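Rec League Help > Basketball > Standings and Schedules

Three-way tie for second place, everybody beat everybody once. Who gets which seed?

Posted by Lok-yiu Mok, 08/01/2023
Viewed 2982 times

I keep the standings for a nine-team adult league. Each team plays the others once, eight games in all. Plureck finished 8-0 and has the top seed, no argument there. Behind them Prundau, Bautista and Burnora all finished 5-3, and I have to put them in order for the playoffs. Second seed plays third and fourth plays fifth, and the second and third seeds get to skip the first round, so fourth place is the one no team wants.

These are the games between the three of them:

Prundau beat Bautista by 12
Bautista beat Burnora by 9
Burnora beat Prundau by 7

Our rule sheet has two lines on ties. "Ties are broken by head-to-head result. If still tied, point differential." It doesn't say whether that means differential in all eight games or only in the games between the tied teams. It matters, because Burnora won a game in June 80-31 against a team that had five players and no subs, and if that game counts they jump to second easily.

The Burnora captain says all games count. The Bautista captain says they beat Burnora on the court and should be ahead of them no matter what. Both of them have texted me more than once. What do other leagues do? 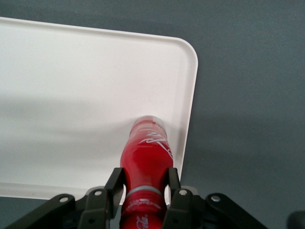

Replies (3)

Yen-ting Hung

Start with head-to-head as a group, meaning each team's record in games among the tied teams only. You have done that already and they are all 1-1, so it settles nothing. The next step in most rule sets I have worked with is point differential in those same games. Yours comes out like this:

Prundau: plus 12, minus 7, total plus 5
Burnora: plus 7, minus 9, total minus 2
Bautista: plus 9, minus 12, total minus 3

A quick check is that the three totals add up to zero. If they don't, there is a wrong score in your book somewhere.

So Prundau is second. The next part is where leagues differ. Some read the list straight down, which puts Burnora third and Bautista fourth. Others pull out the team that has been placed and start over with the two that are left, going back to the first rule. That makes it a plain two-team tie, Bautista won that game by 9, and Bautista is third. 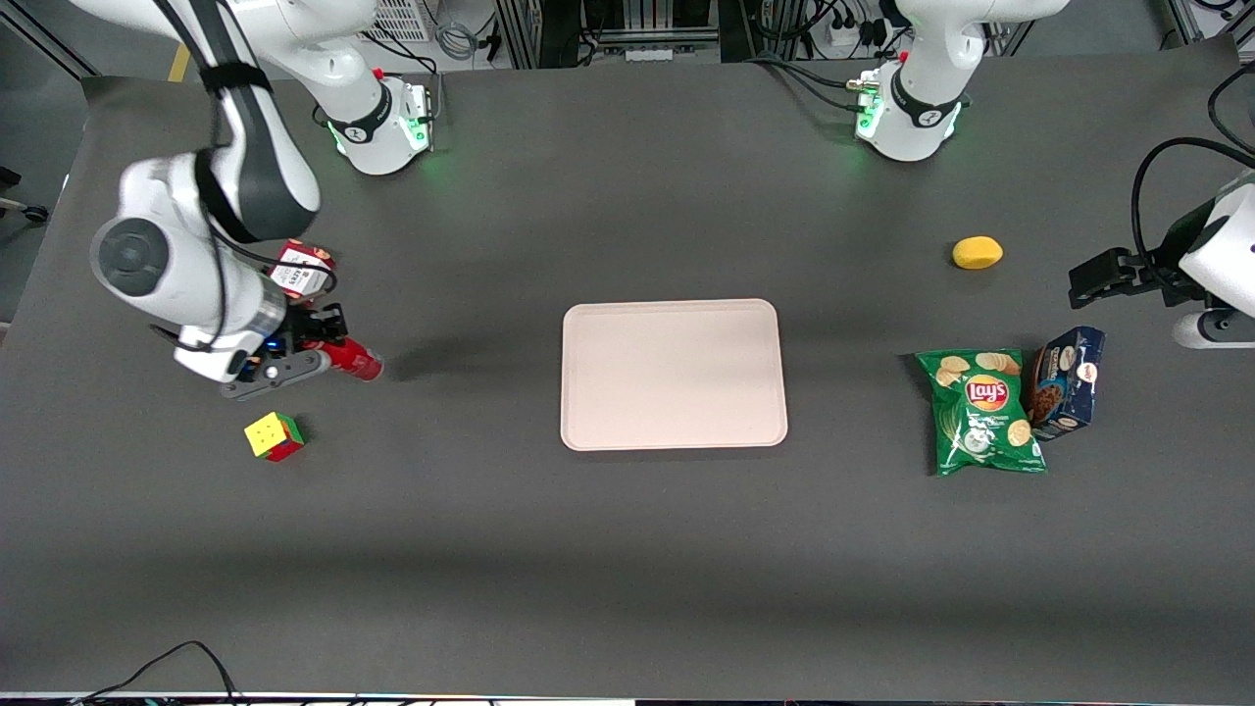 Red can and pink tray, gray tabletop.

Your sheet doesn't say which way to go, so you will have to pick one. I would start over with the two teams. Your first rule is head-to-head, and it is hard to tell a team they finished behind a club with the same record that they beat. I would leave the 80-31 game out of it. Your sheet puts head-to-head first, and using the games among the tied teams stays closest to that.

For next season, write it out in steps:

1. Record in games among the tied teams.
2. Point differential in those games, with no game counting for more than 16 points either way.
3. Point differential in all games, same limit.
4. Coin flip.

Then add one sentence saying that once a team is placed, the remaining teams go back to step 1. The 16-point limit is so that a team up by 20 can put its bench in. Pick another number if you like, we used 15 for years.

One more thing. Forfeits need a set score. Without one you will get this same fight over what a forfeit is worth in the differential.

fullcourt_pete

just flip a coin. we did it in our league and it took ten seconds

tablecrew_anna

Agree with the first reply on the order: Prundau, Bautista, Burnora. We had the same circle a few seasons back and did it that way.

I would be careful about one thing. Before you announce it, go back to the paper score sheets for those three games and check the final margins against what is in your spreadsheet. Burnora and Bautista are one point apart in differential, and if you ever do read the list straight down, a single missed free throw entry changes it.

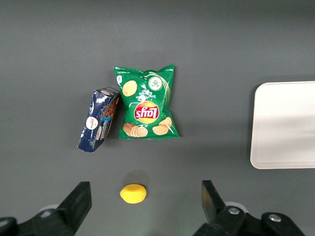

Have both captains look at the sheets if they want to. Ours were signed by the referee and both teams after each game, and a signed sheet was final. If yours aren't signed, start doing that too.

Also send the ruling to every captain in one message, with the numbers in it, and don't work it out over separate texts. We got into trouble that way — two teams heard two slightly different versions and each one thought they had the bye.

Lok-yiu Mok

Thanks. Checked the sheets and the margins are right. Going with Prundau, Bautista, Burnora and sending it out tonight. I also noticed I wrote above that second plays third, which is wrong. They only meet in the semifinal. Fourth against fifth is correct.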